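[tulham-walkingbus] Re: Route B timing and the bag trolley
From: Ülle Šimkus
Date: 6/12/26
Message 2693

Henrik, all,

Replies to your points in the order you raised them. Your message is at the bottom for those who joined the list after October.

1. Departure time. Route B still leaves the Oltmanns car park at 8.05. I have compared the sign-in sheets for the half term with the register times at school. The late arrivals all fall on mornings when we waited at the second stop. The walk itself takes the same time as it did in the summer. I therefore propose leaving the first departure where it is and fixing the wait at the second stop to two minutes by the lead adult's watch. After that the line moves. A family that misses it can join at the crossing by the library, provided that an adult brings the child to the back marker and says so aloud.

2. Numbers. There are 32 children registered on Route B. The ratio in our agreement with the school is one adult to eight, or one to four if there is a reception child in the group, and the stricter figure applies only to that group. Daichi Aoki has asked whether scooters change the ratio. They do not, but a child on a scooter walks it across both crossings, and the back marker stays behind the last scooter.

3. Bag trolley. The trolley is for school bags, PE kit and small instruments. It is not for scooters or packed models. Load it with the heaviest bags at the bottom and the straps tucked inside. A loose strap caught in the front wheel on the hill last week and the axle pin bent. I have fitted a replacement and it is slightly long, so please check that the clip is on the outside before setting off.

4. Labelling. Names should be on the inside of the bag only, in the lid or on the inner seam. For the outside please use the route tag, with the route letter and the child's number from the sheet. The number is what we call at handover. Bags of the same colour are the usual cause of mix-ups, so fix the tag to the top loop, where it can be read with the bag standing up or lying flat. 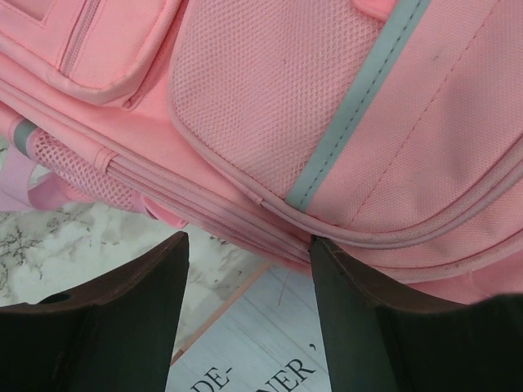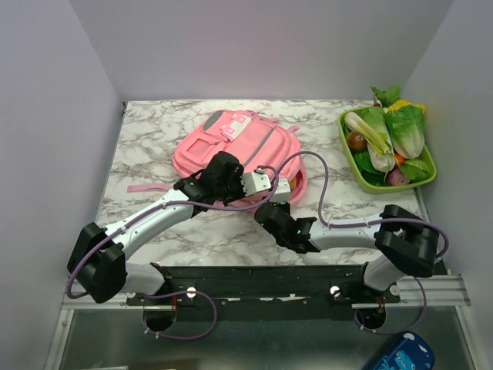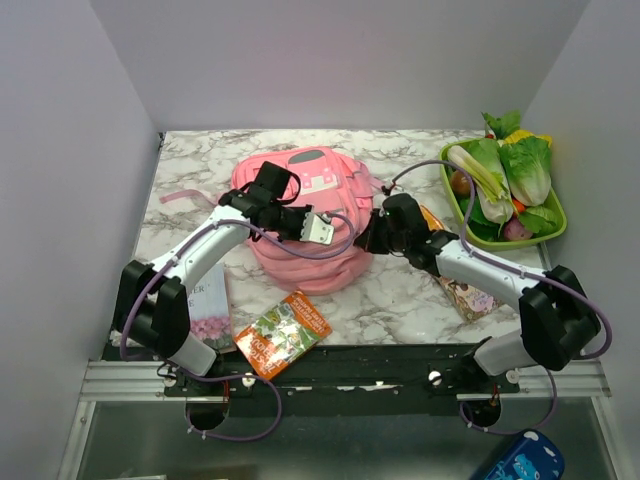
Pink backpack, three views.

5. Hi-vis vests. The spare vests are in the Firitz crate inside the school office door. Small sizes are short. If you have one at home that has been outgrown, put it back in the crate without washing instructions or notes pinned to it, as the pins have been getting left in.

6. Ice. The present rule is that the lead adult decides by 7.30 and posts to this list and to the phone group. Reinhold Vogler suggested a fixed temperature instead. I would prefer to keep the decision with the person on the route - the north side of Nanurier Lane can be frozen when the thermometer at the school reads two degrees above. If the walk is cancelled, children are the responsibility of their own families until the gate opens at 8.40.

7. Rota. Gaps remain on both routes for the last week of term. Aurelia Enache holds the sheet. Please write to her directly and not to the list. Swaps are fine without asking, but both names must be on the sheet by the evening before.

If there are objections to item 1, please post them by the end of the week. Without any, it applies from the first morning of next term.

Ülle

----- Original message -----
From: Henrik Stöcker
Subject: Route B timing and the bag trolley

Hello all,

Route B reached the gate after the bell again this morning. Could we leave Oltmanns ten minutes earlier, or drop the second stop? My own view is that ten minutes is too much for the younger ones in December, but five might do.

The trolley pulled to the left all the way up the hill. Is somebody looking at the wheel? Also, two bags went to the wrong classrooms. Are we meant to be writing names on the outside? The school's safety leaflet says not to.

Lastly, who decides when it is icy, and by what time? I was at the stop at eight last winter with four children and no message.

I can do back marker for the last week if there is still a gap.

Henrik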